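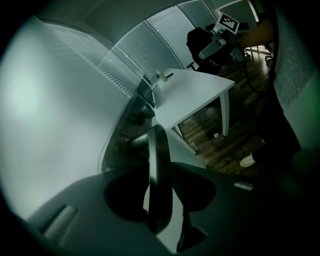

Trois semaines avec deux pinces à main

J'avais promis un compte rendu à ceux qui m'ont écrit après le billet de décembre sur les contrôleurs. Le voilà, plus long que prévu, et il ne parle presque pas de contrôleurs.

Le point de départ est simple. Je voulais enregistrer des gestes de saisie à deux mains pour les rejouer ensuite sur les bras, et il me fallait choisir entre deux modèles de pinces tenues à la main : la Trondier, que j'utilise depuis l'an dernier, et la Colow, qu'Aldana Jara m'a prêtée pour l'été. Les deux ont une caméra fisheye fixée sur le corps et des doigts souples. Sur le papier elles se valent. Le prix n'est pas le même, le poids non plus, et la façon de récupérer les données encore moins.

Je précise que personne ne m'a donné de matériel. La Trondier est payée, la Colow repart chez Aldana à la fin du mois.

La prise en main

La Trondier pèse plus lourd à l'avant. On le sent au bout de vingt minutes, dans le poignet, puis dans l'avant-bras. J'ai fini par poser le coude sur le bureau entre deux prises, ce qui change la hauteur de départ et se voit ensuite dans les trajectoires. La Colow est mieux équilibrée. La gâchette est plus douce, avec une course plus longue, et on dose mieux la fermeture sur les petits objets. En revanche elle revient lentement. Si on enchaîne deux saisies rapides, le doigt n'a pas fini de s'ouvrir quand on arrive sur le second objet.

J'ai mesuré le temps de retour avec un métronome et une vidéo au ralenti, méthode de bricoleur, je ne publierai pas de chiffres là-dessus. La différence est nette à l'œil et je m'en contente.

Aldana a de plus petites mains que moi et préfère la Trondier, parce que la poignée de la Colow est trop épaisse pour elle. Si vous êtes plusieurs à enregistrer, faites essayer tout le monde avant d'acheter.

La caméra

C'est là que j'ai passé le plus de temps. Un objectif très large voit tout : le plafond, les fenêtres, les chaussures de la personne en face. Pour la localisation c'est un avantage, il y a toujours quelque chose à accrocher dans le champ. Pour la suite, quand on recadre sur la zone de travail, il ne reste plus beaucoup de pixels utiles autour des doigts.

La Trondier expose de façon prudente. Dans mon bureau, qui n'est pas très lumineux, elle descend vite en vitesse d'obturation et les mouvements brusques deviennent flous. La Colow monte plutôt en gain. C'est granuleux mais les contours tiennent, et le suivi décroche moins. J'ai essayé de bloquer l'exposition sur les deux. Sur la Colow cela se fait dans le menu. Sur la Trondier il faut passer par un fichier de configuration, redémarrer, et vérifier que le réglage a bien été pris en compte, ce qui n'arrive pas à tous les coups. J'ai perdu une matinée complète de prises comme ça.

Un mot sur les murs blancs. Un grand mur uni ne donne rien au suivi visuel. Quand je travaillais face au mur, la position partait doucement de côté, sans erreur signalée, et je ne m'en rendais compte qu'en relisant. Il suffit de se tourner d'un quart de tour vers le reste de la pièce. J'ai aussi collé quelques affiches, avec un effet correct, mais l'orientation compte davantage.

Les marqueurs

Pour le travail à deux mains, connaître la trajectoire de chaque pince séparément ne suffit pas. Il faut la position de l'une par rapport à l'autre. Ma solution est celle de tout le monde : un marqueur carré noir et blanc monté sur le dessus de la pince, que la caméra d'en face lit dès qu'il entre dans le champ. Quand il est visible, on recale les deux trajectoires. Quand il ne l'est plus, on compte sur la centrale inertielle et on espère.

J'ai imprimé les premiers marqueurs sur du papier ordinaire. Ils gondolent. Un marqueur gondolé est détecté quand même, et c'est bien le problème, parce que l'angle calculé est faux de plusieurs degrés. J'ai refait une série collée sur une plaque rigide, avec une impression mate pour éviter les reflets. Uwe Rieger m'avait dit de commencer par là. J'aurais gagné trois jours.

L'inclinaison du support a aussi son importance. À plat, le marqueur disparaît dès que l'autre personne lève la main. Trop redressé, il accroche les manches. J'ai fini avec un support imprimé légèrement penché vers l'avant. Le fichier est encore moche, je le mettrai en ligne quand il sera propre.

Le protocole

Je n'ai rien fait de compliqué. Des petits objets de bureau, flacons, stylos, une agrafeuse, un rouleau de ruban, à prendre, à passer d'une pince à l'autre et à reposer. Une partie à une seule personne avec les deux pinces, une autre à deux personnes, une pince chacun. En tout 1055 prises, dont 300 à deux personnes. Les séances duraient une heure au maximum, avec une pause au milieu, sinon la qualité des gestes baisse et on le retrouve dans les données.

Chaque séance commençait par un tour lent de la pièce, pinces levées, pour construire la carte. J'ai essayé de m'en passer. Ne vous en passez pas. Les prises faites sans ce tour ont été rejetées en grande partie au traitement, et celles qui passaient avaient des sauts au milieu.

Autre chose apprise tard : ne rien déplacer entre le tour et la fin de la séance. Une chaise à roulettes qu'on pousse du pied, un store qu'on baisse, et la carte ne correspond plus tout à fait. J'ai mis du ruban au sol à l'emplacement des chaises. Ça tient mal sur le parquet et il faut le remplacer souvent.

Les câbles

Les deux modèles ont une batterie, et les deux se décident mal à tenir une séance complète avec l'enregistrement en pleine résolution. J'ai donc fait une partie des prises avec le câble branché. Il gêne. Il tire sur la pince dans les rotations, il passe devant l'objectif de l'autre, et à deux personnes il faut se mettre d'accord sur qui tourne dans quel sens.

Le connecteur de la Colow est sur l'arrière, celui de la Trondier sur le côté. L'arrière est mieux. Avec la sortie latérale, le câble fait une boucle sous le poignet et on finit par adapter ses gestes sans s'en apercevoir. J'ai acheté un câble plus souple, qui améliore un peu les choses, et j'ai attaché l'autre bout à la ceinture avec un mousqueton.

Les doigts

Les doigts d'origine de la Trondier sont lisses et assez durs. Ils conviennent pour les boîtes et les objets à faces plates. Sur un petit flacon ils glissent si on ne prend pas exactement au milieu. Ceux de la Colow s'enroulent mieux autour des formes rondes, mais ils se tordent quand on soulève quelque chose de lourd par une extrémité. L'agrafeuse, par exemple, tourne dans la pince et finit le nez en bas.

J'ai testé aussi une paire de doigts Grube, vendus comme compatibles avec la Trondier. Compatibles, ils le sont après un coup de lime. La matière accroche bien. Trop pour les passages d'une main à l'autre : l'objet reste collé à la première pince une fraction de seconde de trop et arrive de travers dans la seconde. Je les garde pour les prises à une main.

Il faut vérifier l'usure régulièrement. Un doigt qui commence à se fendre à la base ferme de travers, et comme on corrige à la main, on ne le remarque pas. Le bras, lui, ne corrigera pas.

Le rejeu sur les bras

J'ai rejoué une sélection sur les deux bras Novholm, ceux du billet de décembre, équipés des mêmes doigts que les pinces à main. Pas d'apprentissage à ce stade, seulement un rejeu direct de la trajectoire pour voir si le geste était physiquement faisable.

Le premier obstacle n'a rien à voir avec les pinces. Un humain passe par des positions que le bras n'atteint pas, ou qu'il atteint en faisant un grand détour avec le coude. J'ai écrit un filtre qui rejette ces prises d'avance. Il en élimine plus que je ne voudrais, surtout celles où je me penchais au-dessus du bureau pour attraper un objet au fond. Depuis, je reste du même côté et je garde les objets près du bord.

Parmi les prises restantes, celles de la Colow passent mieux. Je l'attribue à l'exposition et au marqueur, mieux lu, donc à un écart plus stable entre les deux mains. Les prises Trondier échouent surtout au moment du passage, avec un décalage de quelques millimètres qui suffit à faire tomber un stylo. À une main, je ne vois pas de différence.

Les fichiers

La Colow écrit un fichier par prise, avec la vidéo et l'inertiel ensemble. La Trondier coupe la vidéo en morceaux et met l'inertiel à part, avec sa propre horloge. Il faut tout recoller. Mon script pour cela fait 2326 lignes, ce qui en dit assez sur le format, et je n'ai plus envie d'y toucher. Si quelqu'un a mieux, je prends.

La synchronisation entre les deux pinces reste à faire soi-même dans les deux cas. J'utilise un choc : les deux pinces tapées doucement l'une contre l'autre au début de chaque prise. Le pic se voit dans les deux signaux et l'alignement se fait tout seul. Pensez à le faire aussi à la fin, pour contrôler la dérive.

Ce que je garde

Pour le travail à deux mains, la Colow. Je vais en commander une paire dès que celle d'Aldana sera repartie, si le délai annoncé de 12 semaines n'a pas encore augmenté. Je garde la Trondier pour les prises à une main et pour les personnes que la grosse poignée fatigue.

Il me reste à essayer la même série avec un éclairage ajouté. Uwe pense que l'écart entre les deux modèles se réduirait beaucoup avec deux panneaux au plafond. C'est possible. Je n'ai pas encore les panneaux, et l'installation électrique du bureau demande d'abord un peu d'attention.

Les commentaires sont ouverts. Pour le support de marqueur, laissez-moi une semaine ou deux.

Publié le lundi 10 août 2026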